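Features > Interiors > Small Rooms

The Small Room, Papered

Miniature rooms have long been treated as a matter for dollhouse collectors. A growing number of decorators now use them for a more practical purpose: to try out paper, plants and shelving together before a full wall is committed. The annual small rooms section at the Skodville Decorative Arts Center, which opened to visitors on 27th June, gave this work a gallery of its own, and the bench rooms assembled for it are the subject of this article.

The center asked contributors to keep to ordinary materials. Paper had to be a pattern sold by the roll. Fittings had to be things that a household might already own or could buy without a special order. Frames were to be left plain, and the work surfaces were to be left as they were, marks included. Stefaniia Yurchenko, who wrote the guidelines, holds that a work surface with its smudges and dust on it tells a visitor more about a room than a polished one does.

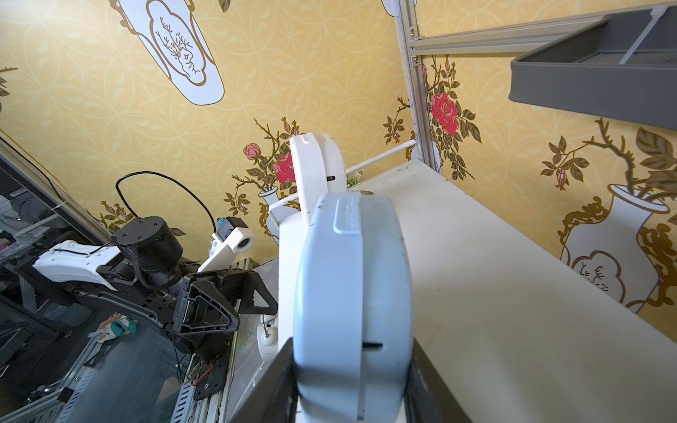

WALLS AND SURFACES

Patterned paper returned to favor in the region some years ago, and the preference among contributors this year was for yellow. The reasons are partly practical. A pale yellow ground carries brown and green well, and a large motif can be placed upon it without making a small space feel closed. Vines and leaves are the safest choice. Vases and full roses ask more of the person hanging them, as a vase that is cut through the middle at a corner will draw the eye at once.

The Enlow Paper Room, which supplies decorators from its shop on Lapointe Street, advises that the whole drop be marked out in pencil before any paste is mixed. A large repeat wastes paper. The shop allows one extra length for each wall that meets an inside corner, and two where the motif is taller than the gap between shelf and ceiling.

Against so busy a wall, the floor or tabletop should be quiet. Gray with a white vein is a sound choice, and it has the further merit of suiting almost any pot. Blue is particularly good in front of yellow. The center's notes recommend a single plant, set well back, with a dark saucer under it to give the pot some weight. Artificial plants are permitted, and for rooms that remain on show until December they are preferred.

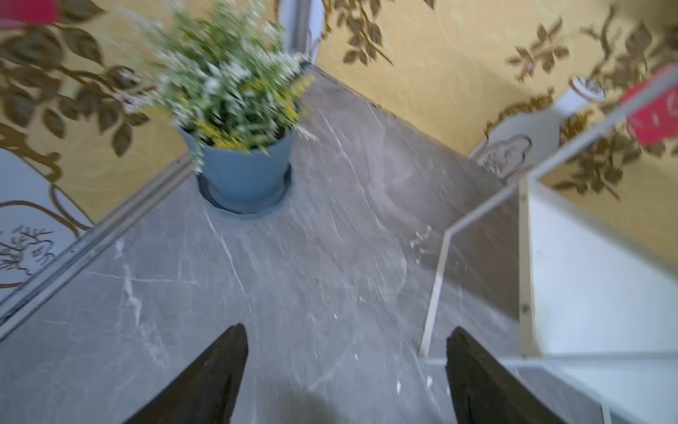
Green foliage with small white flowers in a light blue pot, set before a wall of leafy vines.

The matter of furniture is more open to dispute. Marlene Lévesque, whose essay on bench rooms appears in the gallery guide, argues for one low piece against the back wall and very little else. A two-tier shelf on thin legs serves well because the paper remains visible beneath and behind it. Its top may hold a pair of objects of the same kind in different colors, and clocks are a traditional choice. They are flat, they face forward, and they give the wall a plain shape to set against all the petals and stems.

Storage belongs higher up. A narrow wire basket fixed to a side wall takes up no floor, and the paper can still be read through the mesh. Trays fixed to the back wall are more solid and should be hung with the pattern in mind. The guide suggests cutting a piece of card to the size of the tray and moving it about the wall for a day or so. Where a frame is exposed, cable ties are an acceptable fixing for light pieces, and white ones are the least conspicuous on a pale ground.

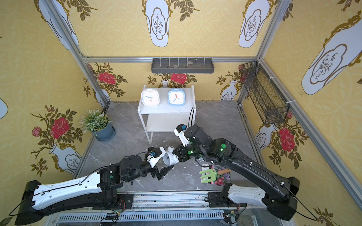 Should the largest motif be placed at the center of the back wall?
It is usually better to set it to one side, where a shelf or tray will not cover it, and to let the smaller sprays fall behind the furniture.

The section drew 288 submissions in its first call, of which 17 were built at full bench size. Prapai Srithong of the Omwood Workshop, which prepared the frames, notes that contributors spent far longer on the placing of objects than on the papering itself. Small white pieces proved the hardest. A round white object with a domed body and a wide rim can look well on gray, but it wants clear space on every side, and it should not stand directly below a printed vase of the same color.

Sweeping is the last task and is often done too soon. Flecks and chips show readily on a veined gray surface under gallery lighting, and the center advises a soft brush in preference to a damp cloth, which may mark the lower edge of the paper.
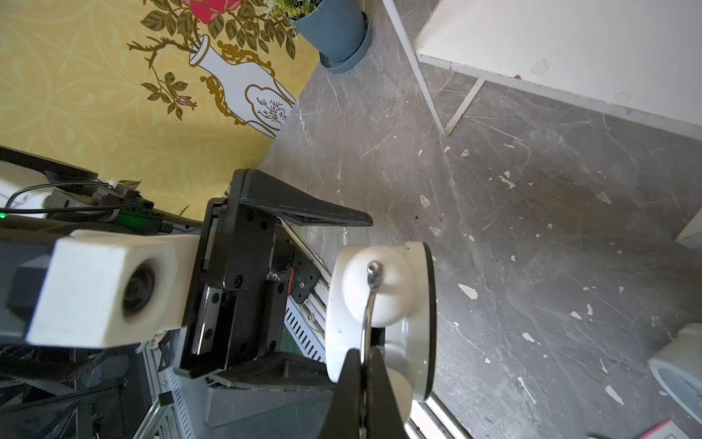

Shirley Hawthorne writes that she papered an alcove in a similar vase pattern and regretted starting at the left-hand corner. She would now begin with a whole vase at the middle of the wall and work outward, accepting a narrow strip at either end, and she asks that the center's notes say so plainly. The point has been passed to the authors of the guide for the next printing.

Bench rooms may be viewed during regular gallery hours. The guide is available at the front desk and by mail.

Contact the Editors | © Skodville Decorative Arts Center. All rights reserved. | Back to top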